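Temps de lecture : 9 minutes

3. Placer les enceintes et régler l'écoute

Les cartons sont ouverts, l'ampli Singhal est branché sur sa prise et vous avez sous la main les câbles du sachet gris. On arrive au chapitre le plus agréable du guide ! Dans celui-ci, tout s'entend : vous poussez une enceinte de la largeur d'une main et la voix du chanteur change de place. Prévoyez une fin d'après-midi tranquille, de préférence avec quelqu'un qui accepte de rester assis pendant que vous déplacez le matériel.

Le chapitre concerne la paire Baltwood avec ou sans caisson. Si vous avez la version murale, passez directement au chapitre 4, les étapes ne sont pas dans le même ordre.

3.1 Trouver la place d'écoute

On commence par l'assise, et seulement ensuite par les enceintes. C'est l'ordre que défend Annelore Hagedorn depuis le tout premier prototype, et après l'avoir essayé dans l'autre sens, on lui donne raison.

1. Asseyez-vous là où vous écoutez d'habitude, et pas là où vous pensez qu'il faudrait écouter.
2. Frappez une fois dans vos mains. Si vous entendez une petite traîne métallique, il y a deux parois nues face à face. Un rideau ou une bibliothèque bien remplie suffit le plus souvent à la calmer.
3. Avancez l'assise de 40 cm si elle touche le mur du fond. Les graves s'accumulent contre les murs, et ce petit déplacement change tout dans le bas du spectre.
4. Repérez la hauteur de vos oreilles une fois assis (un morceau de ruban de masquage sur le mur fait très bien l'affaire).

Note : les gros meubles rembourrés absorbent une bonne partie des aigus et d'une partie des médiums. Un canapé profond est un allié formidable ! Les surfaces dures et horizontales placées entre vous et les enceintes, elles, renvoient le son vers l'oreille avec un léger retard. On le sent surtout sur les voix parlées, qui deviennent un peu nasales.
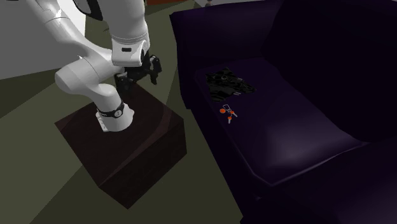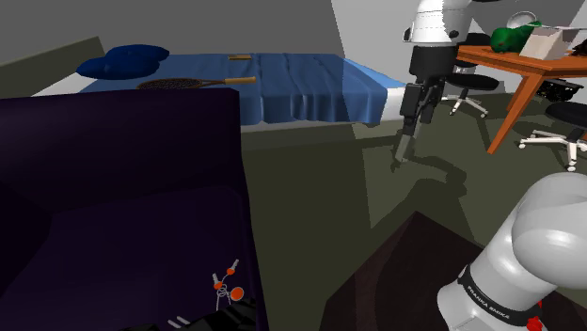

5. Si un meuble dur se trouve sur le trajet direct du son, décalez-le sur le côté de l'assise. Quand la pièce ne le permet pas, posez dessus une étoffe épaisse pendant la mesure et comparez avec et sans.
6. Marquez l'emplacement des pieds de l'assise au ruban. Vous serez content de les retrouver après le prochain grand ménage.

3.2 Poser les enceintes

1. Vissez les pointes sous chaque enceinte, à la main, sans outil. Sur parquet, glissez les coupelles dessous.
2. Formez un triangle avec la place d'écoute : la distance entre les deux enceintes doit être la même que celle qui vous sépare de chacune. Un mètre ruban est parfait, une ficelle nouée aussi.
3. Placez le tweeter à hauteur d'oreille, d'après votre repère de l'étape 4. Trop haut, les cymbales flottent au-dessus de l'orchestre. Trop bas, l'image s'écrase.
4. Orientez légèrement les enceintes vers l'intérieur. Partez d'un angle faible et augmentez petit à petit.
5. Passez une voix seule, sans accompagnement. Elle doit se tenir au milieu, bien nette, comme si quelqu'un se trouvait entre les deux coffrets. La première fois que ça tombe juste, on sursaute presque.

Attention : ne soulevez jamais une enceinte par la grille. Elle tient par des aimants et se détache sans prévenir.

Attention : laissez 10 cm libres derrière l'évent arrière. Un évent bouché fait travailler le haut-parleur de grave hors de sa plage et le son devient pâteux à volume élevé.

3.3 Raccorder

1. Éteignez l'ampli à l'interrupteur arrière. La mise en veille ne suffit pas.
2. Dénudez l'extrémité de chaque câble et torsadez bien les brins. Un seul brin qui s'échappe peut provoquer un court-circuit.
3. Reliez le conducteur repéré par un liseré à la borne rouge, des deux côtés. L'autre va sur la borne noire.
4. Tirez doucement sur chaque câble pour vérifier le serrage.
5. Rallumez, volume au minimum, puis montez lentement.

Si le grave paraît maigre et que la voix semble venir de partout à la fois, une enceinte est branchée à l'envers. Ça arrive à tout le monde, y compris à Pascal Lenz, qui a pourtant dessiné le bornier. Éteignez, inversez les fils d'un seul côté, recommencez.

3.4 Lancer la mesure

La mesure se fait avec Clomirham, le logiciel fourni, et le petit micro livré dans l'étui en tissu. Nous adorons cette étape, parce qu'on y découvre sa pièce comme on ne l'a jamais entendue.

1. Branchez le micro sur la prise MESURE, à l'avant de l'ampli.
2. Posez-le à l'endroit exact de votre tête. Un pied photo est idéal. Évitez de le coincer dans un coussin.
3. Coupez la ventilation, le lave-vaisselle et tout ce qui ronronne.
4. Dans Clomirham, choisissez Nouvelle pièce, puis Démarrer. L'ampli envoie 9 balayages, du plus grave au plus aigu.
5. Ne bougez pas pendant les balayages et ne parlez pas. Si le chien aboie, relancez simplement.
6. Enregistrez la courbe sous un nom parlant : « salon rideaux ouverts », par exemple.

Note : une bosse dans le grave est normale dans presque toutes les pièces rectangulaires. Laissez le logiciel la réduire et ne touchez pas aux creux. Remonter un creux fatigue l'ampli sans rien apporter à l'oreille.

Note : au-dessus de 800 Hz, nous conseillons de laisser la correction désactivée lors du premier essai. L'enceinte est déjà très régulière dans cette zone, et vous entendrez mieux ce que le placement seul vous a fait gagner. Vous pourrez toujours l'activer ensuite depuis l'onglet Avancé.

3.5 Écouter, enfin

Choisissez trois morceaux que vous connaissez par cœur. Un enregistrement de voix, quelque chose avec une contrebasse, et votre disque préféré, même s'il est mal enregistré (surtout s'il est mal enregistré, d'ailleurs !). Écoutez-les en entier, correction coupée, puis correction active. La touche BYPASS de la télécommande passe de l'un à l'autre sans interruption.

Refaites la mesure si vous changez de tapis, si vous déplacez l'assise ou si vous ajoutez le caisson. Vos anciennes courbes restent en mémoire et se rappellent depuis le menu Pièces.

Le réglage du caisson est décrit au chapitre 5. Gardez le micro branché si vous enchaînez tout de suite.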